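Liste « manip-appliquée » – archives publiques
Rechercher dans les archives Tous les fils OK

De : Telma Ojeda
À : liste manip-appliquée
Date : 2026-10-03
Objet : Re: Trurkum, résultats kitting faisceaux + cartes

Bonjour à tous,

Je reprends le message de Baltasar, parce que le chiffre commence à circuler sans les conditions qui vont avec.

> Baltasar Ulloa a écrit :
> Bonne nouvelle côté Trurkum : la politique apprise sur 370
> démonstrations téléopérées réussit 20 essais sur 20 pour le
> transfert entre bacs et plateau. Faisceaux et cartes confondus,
> un seul modèle, aucune segmentation explicite du câble.
> À mon avis la question des objets déformables est réglée
> pour ce type de poste. On peut passer à l'intégration chez Cisden.

Réglée, je veux bien, mais laquelle ? Vingt essais « confondus », cela ne me dit pas combien de faisceaux et combien de cartes. Une carte est rigide, elle se prend par la tranche et sa pose suffit à décrire la saisie. Un faisceau n'a pas de pose au sens où on l'entend d'habitude. Si la répartition est de 10 et 10, il faut l'écrire. Si elle est de 18 et 2, il faut l'écrire encore plus gros.

Deuxième point, le critère de succès. Dans la note de Lorena, un essai compte dès que l'objet a changé de contenant. Rien sur les cosses accrochées, rien sur un deuxième faisceau emporté avec le premier, rien sur l'effort appliqué aux composants de la carte. Un opérateur de chez Cisden refuserait la pièce pour moins que ça.

Troisième point, et c'est celui qui me gêne le plus : je soupçonne la politique d'avoir appris à chercher le manchon blanc. C'est une tache claire, assez courte, bien contrastée sur le fond du bac. Tant que le faisceau en porte un, parler de manipulation d'objet déformable me paraît généreux – on saisit un petit repère et le reste suit. Le test ne coûte rien : manchon masqué avec du ruban de la couleur d'un fil, même protocole, et on compare. Chez Daza on avait fait l'équivalent en mai sur des gaines, et le beau chiffre n'avait pas survécu.

Je ne dis pas que la méthode est mauvaise. Se passer de segmentation est un choix défendable, et l'ancien pipeline Flusora était pénible à régler. Je demande les essais un par un, avec la configuration initiale de chacun, avant qu'on parle d'intégration.

Les vues du poste, pour ceux qui ne l'ont pas sous les yeux :
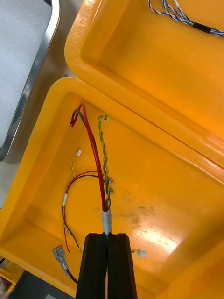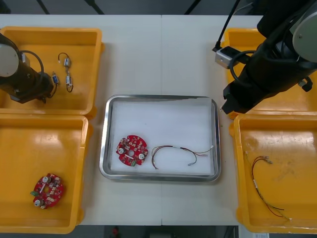
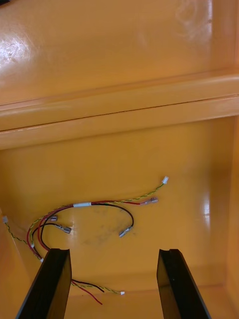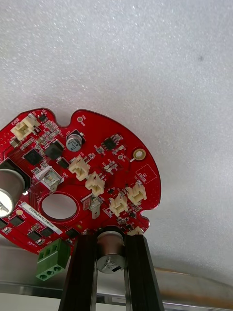 Poste Trurkum : vues prises au poignet, sauf la deuxième, vue fixe de la table.

Telma

Commentaires (3)

Amancay Insaurralde
D'accord pour le manchon. J'ajouterais un essai avec deux faisceaux emmêlés dans le même bac, c'est le cas courant en production.

Baltasar Ulloa
« Réglée » était de trop, je retire. Pour la répartition je dois retrouver les journaux d'essais, je les poste dès que je les ai. Sur le manchon en revanche je n'y crois pas, la politique voit aussi la caméra fixe.

Emiliano Zapata
Voir la caméra fixe n'empêche pas de se caler sur le manchon. Faites le test avec le ruban et on en reparle.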